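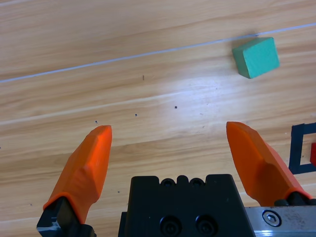 Ticket: Multach desktop app won't sync after update
Opened: 2023-08-01
Status: open, waiting on customer, then reopened by customer (sorry!)

Hi Multach folks, me again. My recipe library stopped syncing between my desktop and my tablet right after the July update. The desktop says "Up to date" with a happy green check, and the tablet still shows everything the way it was before I updated. I've got 200 recipes in there, some going back to 2017, so I'm a little nervous about pressing anything with the word "reset" on it.

What I've tried so far:

Signed out and back in on both. No change.
Turned off the Osari firewall for a few minutes. No change, so I turned it back on.
Made a new test recipe on the desktop (it's called "toast", don't judge). Never showed up on the tablet.
Made one on the tablet. That one DID show up on the desktop, in 4 minutes or so I'd guess, I wasn't watching the clock. So it's only broken in one direction?

Update, same evening: I found the log you asked for. It says "upload queue full (50)" over and over, and then a line about a file from the Jultelon importer. I used that importer ages ago to bring in my old cards and I'd forgotten it was still installed – it must start up by itself.

Update 2: Removed the importer, restarted, and the queue began to move! Toast arrived on the tablet. Then it stopped again with the same message, only now the log names a photo attached to my lentil soup. The photo opens fine on the desktop. It's a big file, straight off my Tuncer scanner, and I never shrank it.

Questions for you: is there a size limit on photos? And can I clear just the one stuck item, or does clearing the queue throw out everything that's waiting? I've exported a backup to a thumb drive, but I'd still like to hear from you before I touch it. Leaving both devices on overnight.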